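Gitari to stream Czarnecka anniversary set in spatial audio

23/11/2024

Electronic duo Gitari will perform their album Czarnecka in full for a one-off online concert, streamed through the Trudivent app with a choice of stereo or head-tracked spatial audio.

The set will be played at Rirnora, the former ballroom where the record was made, and will run for 49 minutes without an interval. Admission to the room is limited to 100 people. The stream has no cap on viewers and will be free to anyone with a Trudivent account, including those on the basic tier.

Gitari's Leokadia Tomaszewski said the stage layout had been planned for the microphones first and the audience second. The two players will face each other across the middle of the floor, with the public on all four sides and the loudspeakers hung overhead in a ring. A total of 17 microphones will feed the spatial mix. Drum machines and synthesizers will be taken directly from the desk, while the upright piano, the vocals and the room itself will be picked up acoustically.

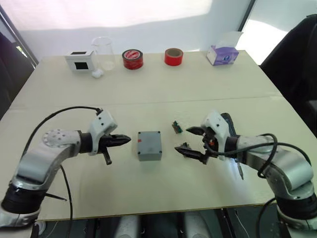
Tadeusz Zalewska expects the piano to be the hardest part of the mix, and says that if it sits too far forward the listener stops hearing a ballroom and starts hearing a plug-in. The version used for the stream will keep the instrument at a fixed point to the left of center, even when the viewer switches to another camera position.

That decision follows a test broadcast in July, when the audio image was tied to the selected camera. Each change of view moved every instrument at once, and a number of listeners reported that the low end dropped out for a moment during the switch. In the revised setup the sound field stays locked to the room. Viewers who want the older behavior can turn it on in the playback menu under "Follow camera."

Three camera positions will be offered: one above each player and one from the balcony. There will be no roving operator. Head tracking works with supported headphones and with most current VR headsets, and listeners using ordinary headphones will receive a fixed binaural version of the same mix. The stereo mix is made separately, on a second desk, and is not a fold-down of the spatial one.

Czarnecka was originally issued on cassette and on a vinyl pressing of 1031 copies. It has been out of print since the first run sold through. The album was cut to tape in long takes, with few overdubs, and the duo have seldom played the second side live. Two of its tracks depend on a tape delay that cannot be synced to a clock, so tempos for those pieces will be set by ear on the night. The closing track, which fades on the record, has been given a written ending for the concert.

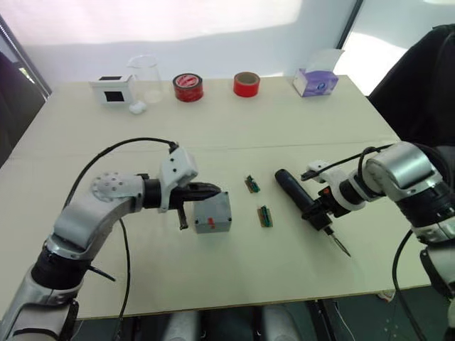
Gitari will play Czarnecka in full at Rirnora at a later date. The stream is free on the Trudivent app.

The support slot will be filled by a 20-minute tape piece assembled from unused parts of the album sessions. It will be played into the room before the doors to the floor are opened, and it will be included in the stream but not in the on-demand version.

Trudivent will keep the concert available for replay for two weeks after the broadcast. Replays will carry both mixes at the same bit rate as the live stream. Downloads will not be offered at this stage, although the multitrack recording is being kept and a physical release has been discussed. Tomaszewski said no decision would be made until the duo had heard the recording away from the pictures.

Viewers are advised to update the app before the broadcast, as earlier versions will play the stereo mix only. A calibration tone for head-tracked headphones will run for the last five minutes before the start – listeners should face the screen while it plays. Recalibration during the set is possible but will mute the sound for a few seconds.

Tickets for the room will be sold through the Rirnora box office, with a limit of two per buyer. Standing places only are available on the floor, and a small number of seats on the balcony are reserved for access bookings. Start times for the stream will be shown in the app in the viewer's local time zone.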